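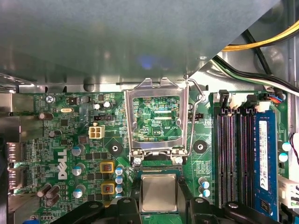
Prüfliste Softwarefreigabe Zelle 2, Greifplanung CPU-Ausbau
Stand: 23. Juni 2026
Geprüft: Ylva Engebretsen, Leif Kristiansen
Planer-Build 478, Wahrnehmung Bindeck 6

1. Start und Grundzustand
Not-Halt während laufender Trajektorie: i.O.
Wiederanlauf nach Not-Halt: i.O. Planer verwirft alte Bahn, fragt neu an. So gewollt.
Watchdog Regler: i.O.
Logging auf Flidside: n.i.O. Zeitstempel der Handkamera laufen gegen Gelenkdaten weg. Ticket offen, Alfredo.

2. Wahrnehmung
Hand-Auge-Kalibrierung geladen, richtige Datei: i.O. (vorher lag noch die alte drin, bitte endlich löschen)
Sockelrahmen als offen erkannt: i.O.
Rahmen zu, muss Abbruch geben: i.O.
Kante Heatspreader: bedingt. Blanke Metallfläche, bei Deckenlicht springt die Kante. Mit Ringlicht ruhig.
Kabel im Arbeitsraum: n.i.O. Weiße und gelbe Adern kommen als Hindernis, die schwarzen fallen teilweise durch. Segmentierung nachtrainieren.
Laufwerksblech über dem Board: wird erkannt, aber als ebene Fläche waagrecht ins Modell gelegt. Das Blech steht schräg! Hüllkörper muss gedreht werden.

3. Planung
Kollisionsmodell Finger aktuell: i.O., alle drei Finger drin
Abstand zu Kühlerbefestigung links und rechts: i.O.
Abstand Verriegelungsbügel: bedingt. Bügel ist im Modell gerade, am Board gebogen. Sicherheitszuschlag erhöht, reicht vorläufig.
Abstand Kondensatoren neben Sockel: i.O.
Anfahrt unter Blech durch: siehe 2., bis dahin nur mit halber Geschwindigkeit
Planungszeit: im Mittel 213 ms, ok

4. Regelung
Kraftgrenze beim Schließen: i.O. Parameter kommt jetzt aus der Konfig, nicht mehr hart im Code
Abheben senkrecht, kein Seitenversatz: nicht geprüft, keine Zeit mehr gehabt
Verhalten bei Verlust des Teils: i.O., Zelle hält an und meldet
Fingerstellung nach Reset: i.O. Anzeige in der Oberfläche hinkt nach, kosmetisch

5. Werkzeuge / Sonstiges
Rollback auf Vorversion: i.O., dauert aber nearly ewig, Skript von Chan überarbeiten
Rechte Bedienoberfläche: Gastkonto kann Grenzwerte ändern. Sofort zumachen. Wenche macht das heute noch.
Doku: fehlt für neuen Abbruchcode

Ergebnis: Freigabe nur mit Aufsicht. Kein Betrieb ohne Person am Taster, bis Hüllkörper Blech und Kabelsegmentirung erledigt sind. Nachprüfung Punkt 4 Abheben durch Leif.

Kommentar Y. Amundsen: Bitte bei der Nachprüfung auch Garier-Treiber mit aufnehmen, der steht auf der Liste gar nich drauf.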